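Draltard Bench Top, Solid Wood, Light Finish
Sold by Gomero
£279, delivery extra
Length 1,951 mm, depth 803 mm
Page last checked 29 April 2025

The maker calls this top "the last one you will ever buy". We have sold benches long enough to ignore that sort of line. It is a decent slab of wood at a fair price, and it will mark, stain and move with the seasons like every other slab of wood. If you want a top that stays the same for ten years, buy steel.

We do like the size. At 803 mm deep you can push a vice or a monitor to the back and still have room to work in front of it. Anything deeper and the far edge just collects old mugs. 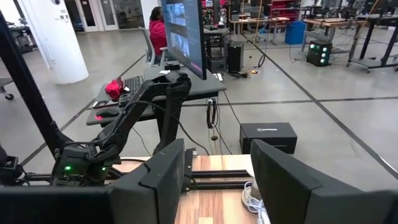 Draltard's leaflet says the top comes "ready to use". It comes with one thin coat of oil, and the underside of our first sample had hardly any. Give it two more coats, top and bottom, before you put it in a workshop. Skip the underside and the board may cup. Sowmya Thomas in our Devadiga shop left one bare below as a test and had a visible bow by the end of April.

What you get
One top, sanded and lightly oiled
Eight slotted brackets (screws are in the bag, and they are soft, so drill pilot holes)
One leaflet, mostly adverts

What you don't get
Legs or a frame
A wax finish, whatever the picture on the box suggests
Any edging strip

Fitting it to a frame
It will sit on most metal frames with a flat upper face. Use the slotted brackets and leave the screws a touch loose in the slots so the wood can shift. Don't glue it. One customer did, and then asked us about the split.
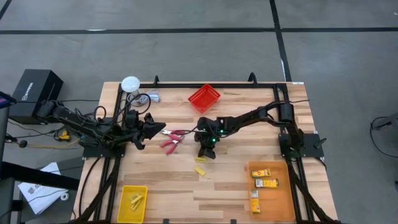 Do you need the Lostach oil?
Probably not. Lostach sells a "bench care system" for £145 that holds two tins, a pad and a cloth. The oil is fine. So is the plain hardwax oil in any good paint shop, and you already own a cloth. We stock the system as people ask for it, but we won't pretend the pad does anything special.

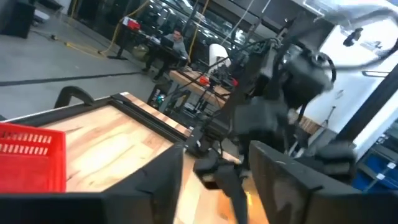

Light wooden top with a black metal rail along the far edge.

Customer comments
"Flat when it arrived, which is more than I can say for the last two. Colour varies a lot from one end to the other." - Jagadeesh Varghese
"Heavy. The courier left it on its end against a wall. Check the corners before you sign." - Meenakshi Bhat

Returns
Thirty days, unused and unoiled. Knots and colour changes are not faults. A twist you can see by eye is, so send us a photo with a straight edge laid across it.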